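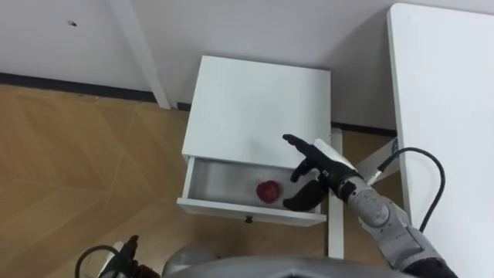 Interim Progress Report to the Jullov Fund
Bedside Assistance Pilot, Olbridge Care Residence
Reporting period ending May

1. Work completed

The residence continued to test a two-armed robot on fetching and putting away small items in resident rooms. Training takes place in a room furnished with a white nightstand and a desk. The present task involves moving a round red item between the desk, the nightstand top and the drawer.

The grant plan called for 800 practice runs by the end of the period, and that target was met. Work on the drawer will carry into the next period.

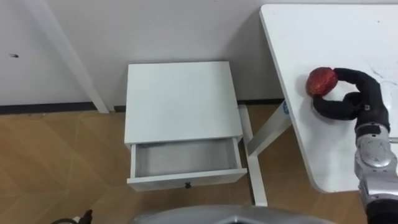

2. Effects on staff

Night aides logged 102 requests in one month for items out of a resident's reach. Of these, 51 came during medication rounds, when aides are least able to leave what they are doing. Five aides have completed operator training. Their job descriptions now include supervising the equipment, and their pay grade is under review. No positions have been reduced.

Staff were asked for written comments on the drawer task and on the proposed change in duties.
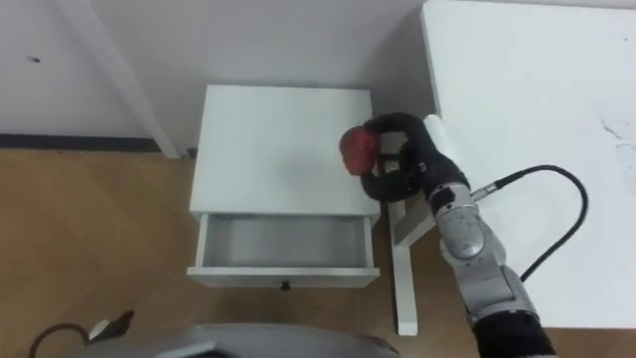 Tamošiūnaitė wrote that the fetching itself was never the burden, and that many residents ring for a glass of water when they want company. She asked that the time saved be kept for visits and not added to the cleaning schedule. Management has accepted this for the length of the pilot.

3. Next period

Gusell, the equipment supplier, will revise the arm's approach to the drawer. No resident room will be used until the safety review is signed.
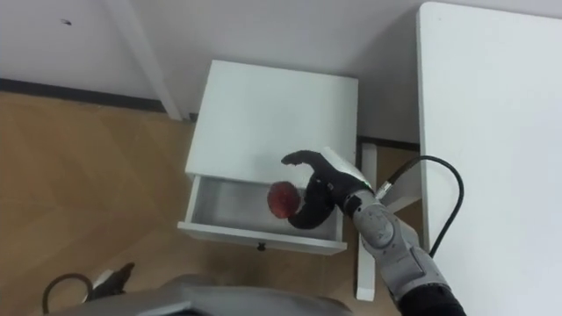
OLBRIDGE, May

The residence requests release of the second installment under the existing terms. A revised training schedule and the updated job descriptions will be sent to the Fund separately.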